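Forum > Simulation and Learning > Collecting demonstrations

Topic: How many demos before you change the start pose? (plate placing task)

mkaewsai
2 April 2019
Hello all. I am collecting demonstrations in simulation for a plate placing policy, and I would like to ask about variety against quantity. We are a small group and the project is called Brurberg. The operator drives the arm with a hand controller, and we record joint positions, gripper state and two camera views. Until now I have 303 episodes that I consider clean. My problem is that nearly all of them start from the same pose, and the policy has learned this pose very well and not much more. If I move the start of the arm by a few centimeters, it goes to the side of the holder and stays there.

The robot base is fixed on its plate beside the mat, and the bins stay on the mat in all episodes.

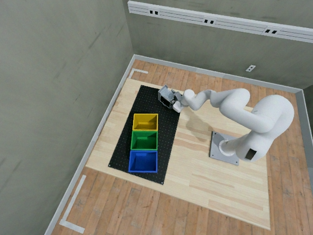

Gripper over the mat, nothing held, bins empty.

My question: do I keep the 303 and add new ones with random starts, or do I throw them away and begin again? Lamai, who works with me, wants to begin again. I do not want this, it was a lot of evenings.

plulcombe_liv
Keep them! We had the same thing on our Plulcombe data and the narrow set was still useful for the last part of the motion, when the fingers are already near the holder. Cut the episodes in two, approach and insertion. The insertion halves are good whatever the start was. Then record only approaches with random starts. It is much faster for the operator also.
Liv Lindholm

gula_user
I don't agree with cutting. When you cut, the policy sees an approach that ends in a place no insertion ever began from, and at the joint between them it shakes. We lost most of August on this. Record whole episodes, always.

plulcombe_liv
It shakes if you train them as separate models. I train one model on both kinds together and I don't see it. What was your control rate?

gula_user
15 Hz. One model, and it was shaking all the same. Maybe our operators were less steady than yours, I can accept that.

a.kasprzak
Before the discussion about cutting, I would like to know what differs between the 303. Same operator? Same lighting? Same position of the holder? If the holder never moves, random start poses will not help very much, the policy can still ignore the camera and go to the place it remembers.

mkaewsai
Anika, you found the weak point. Two operators (Lamai and me), lighting the same, holder moved in only 30 of the episodes. I did not think of the camera being ignored.

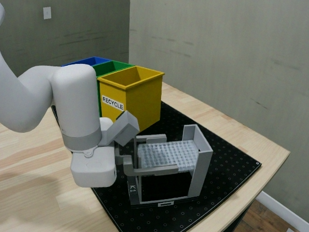

The insertion is the part where our operators disagree the most, and I think this is also a reason for the noise in the data. Lamai lowers the plate level from the start. I used to put one end down first and then the other, because on the real device it felt safer to me. The episodes are all mixed in one folder and the label says only "success". In the view from this side the plate is level between the two fingers, with one end already against the tall end wall of the holder, and this is the style I would now like to keep. The plate is also clear, so from the other camera it is hard to say which style was used, and I must look in the joint log to sort them.

e_bagheri
Two styles in one set is worse than the start pose problem, in my opinion. The model will average them and you get a plate that is a little bit tilted, good for neither. Sort by style first and count what remains, then decide about throwing away.

gula_user
Depends on the model. Some can hold two modes without averaging. But yes, for a simple regression I would sort.

e_bagheri
He does not say he has such a model.

mkaewsai
She :) And no, it is simple regression, so Elaheh is right for my case.

a.kasprzak
Please record also some episodes where the operator comes in wrong and corrects. Start with the plate too far from the end wall, or turned a little, and bring it back. If you only delete everything that was not clean, the policy never sees how to get out of trouble. You wrote "clean" in the first post and I was worried immediately.

plulcombe_liv
+1 to this. But mark them! I had corrections without a mark, and the policy learned to make the mistake first, like it was part of the job.

mkaewsai
Did you cut the mistake from the beginning and keep only the correction?

plulcombe_liv
Yes. I start the recording at the worst point, so the mistake itself is not in the data. It needs a second person for the record button, or a pedal.

mkaewsai
We have a pedal. Then my plan is: sort the old ones by style from the joint log, keep the level ones whole (sorry Liv, I will try the cutting later), move the holder and the start pose for every new episode, and add corrections with a mark. Lamai agrees to this, she only wants the old ones in a separate folder so that we can train without them and compare.

gula_user
Good. Post the comparison even if it is ugly.

e_bagheri
How do you find the style in the log, by the wrist angle before the gripper opens? I have the same sorting to do and would take your script if you share it.

mkaewsai
Yes, the wrist angle, in the last 2 seconds before opening. The script is not pretty, I will clean it and put it in this thread.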